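Paltstead: The Work at the Sorting Table

Home > Workplaces > Kitchens and canteens > Paltstead

Grallico runs the dish room that serves the Betia noodle counters, and since January it has been bringing in an automated sorting system called Avram. The system is supposed to pick clean tableware off a table and put each kind where it belongs. I was invited to come and see it at the Paltstead site, and I went twice, once in the morning and once for the late shift. My notes are longer than what usually goes on these gallery pages, so skip to the picture if you like.

I should say where I stand. I've been writing about kitchen work for a good while and I have heard the word "freed up" more often than I can stand. People are always going to be freed up for something. At Paltstead the people at the sorting table are going to be freed up for "higher value tasks," and when I asked what those were, I was told they were still being worked out. I asked again on my second visit and they were still being worked out.

What the job was before

Sorting used to be the last stop before things went back to the counters. Racks came out of the washer and whoever was on the table took everything out, checked it, dried what needed drying and put it away by type. A Betia meal doesn't use many kinds of tableware, but it uses a lot of each one, and the chopsticks alone can eat half an hour. On a heavy lunch the table handles almost 1000 pieces.

There were four people on the table in a full shift. They talked the whole time. A lot of what makes a dish room run was passed on there: which rack had a bent corner, which counter was short on spoons, who was going home early and who would cover. None of this is written down in any procedure I was shown, and I did ask to see the procedures.

They were also quick. One of the women I watched could run her thumb around a rim and know there was a chip in it before she had looked down. She told me she learned it by cutting herself.

What the job is now

Two people work the table now. The other two positions went to the washer side, where it is hotter and louder and the floor is worse. Grallico says no jobs were lost and I have no reason to doubt it. I would only point out that a job at the hot end of a washer is a different job, and the pay slip is the same.

Those who stayed at the table spend a good part of the shift getting things ready for Avram. Containers have to go back in the same spot each time. Bowls have to be stacked straight. If spoons have hooked into each other, someone shakes them loose first. When the system stops, a person clears whatever it stopped on and presses the button to start it up again. During my late shift visit it stopped seven times, and each time one of the two put down what they were doing and walked over.

The supervisor called this "assisting." One of the workers had a shorter word for it that I won't put on this page. Her complaint was mostly about rhythm. When you sort by hand you go at your own pace and your mind can wander a little. When you are waiting on a machine you can't get into anything else, and you can't sit down either.

Why tableware is hard

I will be fair to the engineers here. The whole thing looks easy until you think about it. White things sit on white things. Glazed surfaces throw light back. Bowls fit so closely inside each other that picking up one and only one takes a bit of feel, and chopsticks roll. Anybody can do it after an afternoon's practice, and this is probably why the work has always been paid as if it were nothing. Now that a company has to pay to have it automated, everyone in the building will tell you how complicated it is. I'd like to see that reflected in the hourly rate of the people who have been doing it all along.

Gallery

Soup spoons and chopsticks in their own containers, bowls and a small square dish in the big bin, black serving tray in front.

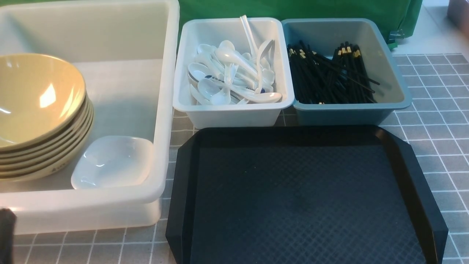
The other thing I kept asking about was checking. Sorting by hand was never only sorting. It was the last time anyone handled a bowl before soup went into it, and a lot of chips, stains and bits of dried noodle were caught at that point by people who weren't being paid separately to catch them. Avram puts a spoon with the spoons. Whether it's a spoon you would want in your mouth is a separate question, and the answer I got was that inspection will be "moved upstream." Upstream is the washer. The people at the washer told me they hadn't heard about it.

Grallico is keeping numbers on pieces sorted per hour. I asked if it was also keeping numbers on what comes back from the counters as dirty or chipped, from before the change and after. It isn't, or it wasn't when I was there. Without that I don't see how anyone can say the new setup is better, and I don't see how I can say it is worse, so I won't.

A few things did get better. Wrists, for one. The older of the two people left at the table said hers hurt less by the end of a shift, and she wasn't saying it to please anyone. The table was also raised when the system went in, after years of people asking for it to be raised. It cost very little, I'm told. You may draw your own conclusions about why it took a machine to get it done.

The plan is to decide later in the year if the same setup goes into the other Betia kitchens. The people who do the sorting haven't been asked to take part in that decision. Both of the ones I spoke to had opinions about it, detailed ones, about container heights and where the clean racks should come out and how long a restart ought to take. I passed on what they said, with their permission, and was thanked for my feedback.

If you work a dish room where something like this has gone in, write to me through the contact page. I am most interested in sites where it has been running for more than a year, and in what happened to the hours.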